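Review: Firnine twin-arm bench kit, one semester in a student manipulation project

The kit was bought for the spring project course, in which student teams have to set up a two-arm workspace, record demonstrations by hand guiding, and train a policy that handles ordinary tableware. We run one kit per team. The notes below come from the team I supervised and from the build logs kept by Xiaoqing Hou and Zeyu Tian, who did most of the mechanical and software work respectively.

Assembly

The arms ship as subassemblies with the motors already numbered. Hou's log gives 8 hours for both arms, including one teardown after a bracket was mounted backward. The manual shows the bracket from one side only, and the two orientations bolt up equally well until the joint reaches its limit. Mark the outer face with tape before starting. Screws are metric and a driver is included, but the driver tip rounds off quickly. Use your own.

Cable routing is the weak point. The supplied leads are a little too long for a bench setup and have to be looped back toward the base. Firnine includes no clips. The team had two connectors work free in March, both at the gripper end, and both stopped a recording session. Printed clips fixed this, though the clip files are on the Plistura forum and not in the Firnine documentation.

Calibration

The calibration routine moves each joint to both stops and stores the offsets on the controller. It works, with one reservation: it has to be repeated after any motor swap, and the software gives no warning if it is skipped. Tian lost an afternoon to a wrist offset left over from a replaced motor. After that he wrote a short check that compares the stored serial numbers at startup. This should be part of the stock package.

The task

The team's task was plate and cup: bring the cup to the plate and set it down upright, from varied starting positions. Cup pose was varied on purpose, and the tilted starts were by far the hardest for the grippers.

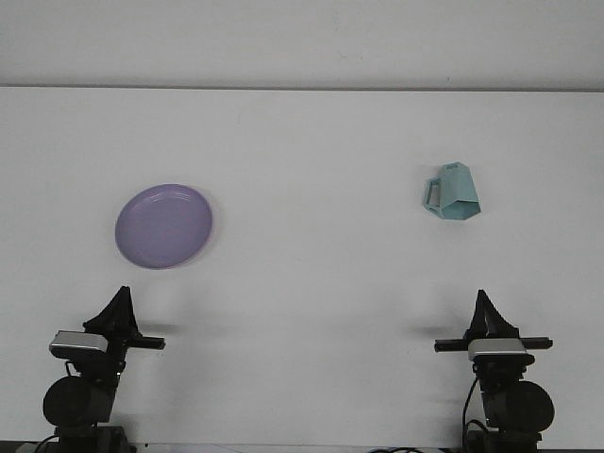 Bench with both arms, lavender plate and teal cup, seen from the fixed camera.

The team recorded 400 demonstrations. Recording is comfortable once the arms are balanced, and the replay tool is good enough to find bad episodes without opening the raw files. On the evaluation set the trained policy completed 70 percent of trials. Most failures were grasps that closed on the handle at a poor angle and let the cup rotate. I put this down to the stock finger pads, which are hard and smooth. Another team fitted softer pads from Stokum and reported fewer slips, but they changed their camera position in the same week, so the comparison is weak.

Grippers

The parallel grippers open evenly and hold their setting through a long session. Backlash is noticeable at the fingertips but did not affect this task. It would matter for pegs or connectors. Force feedback is limited to motor current, and the values are noisy at low speed. Students should be told this before they build anything on top of it.

Software

The recording software is stable on the lab machines. Export is slow and runs on one core. The Liang kit we used in the previous year had faster export and better plots, but its arms drifted over a session and needed recalibration at lunch. Given the choice I prefer steady hardware – students can write their own plotting code, and should.

Support

2 motors failed over the semester. Both were replaced under warranty. The first replacement arrived with the wrong ID set, and the procedure for changing it is in an appendix that the index does not mention.

Recommendation

Suitable for a course or a club with access to a printer and at least one member who is willing to read driver code. Less suitable for a competition team on a short schedule, mainly on account of the cables and the stock pads. Order spare leads and one spare wrist motor with the kit.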